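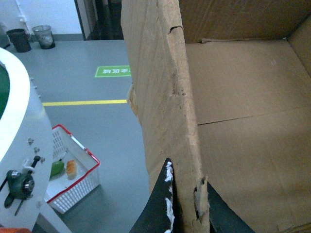 Reusing the box: what a packing supervisor looks for in second-hand cardboard

Baldur Vestergaard has run the packing floor at Skotatari, a parts and repairs warehouse in Aststead, for six years. Before that he worked on the board line at a carton maker. His subject, when asked for one, is the reused box, and he speaks about it in short sentences with long gaps between them.

Skotatari sends out most of its smaller goods in cartons that have already been used at least once. New ones are bought in packs of 25 and kept for heavy items. In July the warehouse sorted 1,618 used cartons, of which 156 went straight to the baler.

"Most of what comes in is fit for another trip," Vestergaard says. "People look at a scruffy box and think it has had it. Scruffy is a surface matter. I want to know about the fluting."

The fluting is the wavy layer glued between the two flat outer papers, which the trade calls liners. The strength of the wall in a stack comes from the three layers acting together. Where the flutes are crushed, or where a liner has come away, the wall will buckle earlier under load.

Edges first

Vestergaard begins every inspection at the top. The box is set down open, flaps up, and he runs a thumb along each cut edge.

"The edges take the handling. Somebody lifts it by the flap, somebody drags it off a shelf by the flap. You get nicks, you get the layers opening up. A nick I will pass. If the paper has gone to fluff, the board has been pinched or pulled there and I want to see how far down it goes."

His rule is to press the board on either side of the damage. If it springs back, the damage is local and can be taped. If it stays flat, he follows the soft area until it becomes firm again. A soft area that reaches the fold at the foot of a flap puts the carton in the second grade, which at Skotatari means light goods and no stacking.

Peeled liner is treated separately. A strip standing away from the edge can be trimmed with a knife, but he prefers to have it glued down and held under a flat weight. "Trim it and you have a clean edge with one layer missing. It looks better and it is weaker."
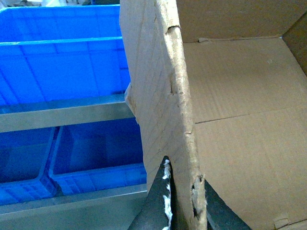
Floor and seam

The bottom of the carton gets less attention from most packers than it should, in his view. Two flaps meeting along a straight seam will hold as well as the tape across them, and old tape is not to be relied on. Skotatari staff turn each box over and apply a fresh strip along the full length of the seam, carried up both ends.

"Old tape lifts the liner when you pull it. So we leave it and go over it, unless it is already loose."

Creases across the floor matter less than those in the walls, because the floor usually rests on something. Marks and pale spots are ignored unless the board feels damp or smells. Damp board is refused whatever it looks like. He does not attempt to dry it.

Asked about scuffing on the broad faces, he shrugs. "Scratches are scratches. If I can't feel it with a fingernail I don't write it down."

Tape, and how much of it

On torn edges he uses gummed paper tape folded over the top, so that it covers the inside and the outside equally. Plastic tape is allowed on seams only. The two are kept on separate dispensers, after a long argument with a supplier called Galli over which adhesive left less residue. Vestergaard still holds that his own test was the better one, and that it was cut short.

The grading sheet in use now was drawn up with Ganari, the firm that collects the baled waste. It has one line for edges, one for corners, one for walls and one for the floor. Each line takes a pass, a repair or a refusal, and one refusal settles the matter.

"There was a version with marks out of ten. Two people would give the same box a four and an eight. With this one they mostly agree."

He would like to see corners checked under weight as well as by hand, using a plate and a fixed load for a set time. The plate has been ordered. The bench it needs has not.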